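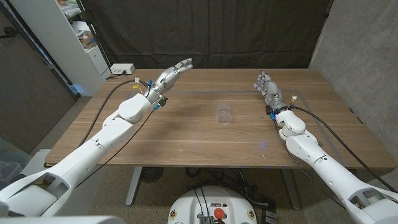

*The brown table in the back room at Tasholm, with a clear plastic cup in the middle of it.*

I had been meaning to get out to Tasholm ever since my sister went in November and came home talking about tables for an entire dinner, and on January 28, 2021 I finally made the drive. It was their open day, a small one, with 12 of us signed up for the morning and everybody keeping a polite distance in coats and masks. I was early, as I always am, so I sat in the car with my thermos and watched the lights come on one window at a time (I do love a building waking up!).

Tasholm, if you don't know it, is a long, low place with a furniture workshop at one end and a string of rented rooms at the other. Naledi Nel met us at the door and took us through the workshop first, which was what most people had come for. They fix up tables there, mostly for offices and schools, and the smell when you walk in is sawdust and oil and somebody's toast. I could have stayed an hour at the rack of tabletops leaning by the wall. They go through up to 300 of them in a good year, Naledi told us, and she has opinions on every one. She ran her palm along a scratched old top from a library and said she would leave half the scratches in, and I thought, well, good for you.

We got a long talk on finishes, and I will spare you most of it, except that I now know I have been wiping my own kitchen table the wrong way for years. Go with the grain, a barely damp cloth, then a dry one right behind it. The lady next to me wrote all of this on the back of her hand. There was also a tray of sample blocks to pass around, all coated with a product called Deltari in different numbers of layers, and I liked the one with 4 best, though the man from Garrido (they buy a lot of chairs from Tasholm, I gathered) thought it looked too shiny.

Then came the rooms at the other end, and this is where I slowed down and got left behind by the group, twice. I'm fond of a room that is in the middle of being used. The table in the back room has a warm brown top with the grain running nicely across it, and light-colored tape marking out a rectangle over the middle. The cup on it is a small, see-through plastic one, the sort you might put out for lemonade at a church picnic, and I don't know why it pleased me so much, but it did. It had a little bit of shine along the rim and all that brown wood to itself on every side. There was a patch of bluish light on the wood too, toward the front, and I caught myself thinking how a tabletop picks up whatever the room gives it. My own gets the green from the curtains every afternoon.

I'll admit I also look at the practical things. A white power strip sits up on the back corner of that table, with a plug in it and handy, and I've been crawling under my desk to reach mine since we moved in, so that is one idea I took home for free. The legs are plain gray metal, and I like a plain leg. The gray carpet is about what you'd want for feet that stand all day, although with wires spread about on the floor down there I minded where I put my boots.

Tangate was the last room, a sort of shop and coffee corner, and I bought a tin of wax and a block of the scratched library wood that they sell as a trivet. The coffee was strong. The ginger cookies were gone before I got to them, my own fault for dawdling. A card by the register said they hope to have 400 visitors over the year if things open up, and I signed the book and wrote far too much in it.

If you go, the parking is behind the building and the sign for it is easy to miss, so drive slowly past the mailbox and turn left after the hedge. Wear warm socks for the workshop end. Ask Naledi about the library tables, and give yourself more than the hour they put on the schedule. I stayed nearly three and drove home in the rain with the trivet on the seat beside me.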